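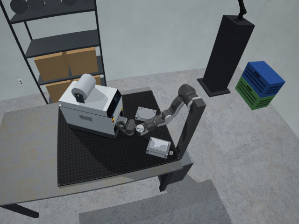 Search this site Enter keywords Go

Open Day at the Grudatley Workshop, 14 May 2022

We opened the automation room to visitors for the first time since January. The program was put together by Roksolana Pavliuk, with Tymofii Marchuk running the demonstrations and Nouhaila Mahrous looking after the simulation desk. Groups went in 8 at a time, and each session ended with questions at the bench.

The simulation desk came first. Every job at Grudatley is built in software before anyone touches the hardware, and visitors could follow the bench cell on the big monitor: a dark grey arm, a black gridded board, and a white machine with a roll on top. The gripper is down low, close to the front of the machine.

Most questions were about placement. Tymofii explained that moving a machine a short way across the board in the model costs nothing, and that he would sooner find a bad reach there than on the floor. One group asked for the elbow to be kept higher, and he tried it for them.

Ostap Kushnir spoke about the Dinon project, which has used 3000 simulated runs so far. The first 2000 were spent on approach angles alone — slow work, he said, but it settled the choice of fingers.

Štěpánka Vlček came over from Sisport and stayed for two sessions. She has asked for a copy of the layout notes, and Roksolana will send them to anyone else who signed the sheet by the door.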